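Recording napkins, week two

6/28/20

I said in the last post that I would write up how the napkin recordings were going once we had enough of them to say something. We now have 1838 episodes on disk. 343 of those are napkins and the rest are the older cup and spoon tasks, which I am not going to talk about much.

The task is simple to describe. There is a pile of paper napkins on a table. The arm goes down, takes one napkin off the pile, moves it to the side and lets go. An episode is one napkin. If two come up together, the operator is supposed to set them both down and end the episode, and we keep it with a different label. We do not throw those out. I used to, and Nantana Sriwong talked me out of it in October, when we were doing the dish towels. Her point was that if every recording is a clean one, the policy has never seen what a double pick looks like and has no idea what to do after it.

We drive the arm by hand with the Pronell controller. It has a trigger for the gripper and the rest follows your wrist. It took me a couple of days to stop overshooting on the way down. Kamonchanok Luangrath is better at it than I am and her episodes are shorter, which turned out to be a small problem of its own. When we trained on only her recordings the arm moved fast and missed more. When we trained on only mine it was slow and paused over the pile, because I pause over the pile. Mixing us together gave something in between that mostly works. I would like a third person.

Paper is harder than the towels were. A towel has some thickness and you can come in from the side and get hold of a fold almost anywhere. With a napkin you need an edge that is lifted a little, or a crease standing up, and then you have to close on it without pushing the whole pile away. If you come in too low the fingers press on the table and the Numov driver faults. If you come in too high you close on air. The good range is small. I have started looking for the stacked edges, where one sheet doubles over on itself, but those are also where you are most likely to get two.

We reset the pile every 30 episodes. At first we were putting the napkins back neatly, because that is what you do with napkins, and after a day of that all the recordings looked the same. Now whoever is not driving picks up the lot, crumples them somewhat and drops them. I also move the pile to a different part of the table each time. There is no system to it. I tried using a printed grid with numbered positions and it slowed us down enough that I dropped it.

The light matters more than I expected. White paper on a white table gives the wrist camera very little to work with, and on bright mornings the edges of the sheets wash out. I thought about changing to a dark table. It would make the numbers better and I decided against it, at least for now, because the table in the place this is meant to end up is white too. What I did do was lock the exposure, which I should have done at the start. The first batch has the brightness drifting up and down as the arm moves, and I am still deciding whether to keep that batch. 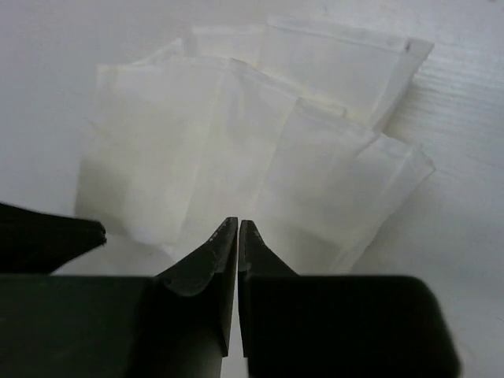

The approach is where most of my bad episodes go wrong. By the time the fingers are near the paper they take up a lot of the view, and the thing you want to see is often right behind the tips. I have been watching the side camera for that part and going back to the wrist view for the lift. Kamonchanok does the whole thing from the wrist view. I asked her how and she said she decides on the edge early and does not change her mind.

One thing I want to fix before the next round is labeling. We write the result in the Tanasarn sheet after each episode, from memory, and then someone checks it against the video in the evening. The two do not always agree. Usually it is a single marked as a double or the other way around, when a second sheet was dragged a little and then fell off. I have added a "dragged" column. It is one more thing to fill in, but I would rather have it than argue about it later.

Storage is fine. I moved the older cup recordings to the Prevard drive and that freed up enough room for the rest of the summer. If you are copying my folder layout from the earlier post, note that the camera files now sit one level up from the joint logs, and the script that matches them by timestamp needs the new path.

Next is more napkins, with a different brand that is thinner and has an embossed border. After that, maybe tissues from a box, which Nantana thinks will be easier because the box holds the sheet up for you. I am not sure. The box slides.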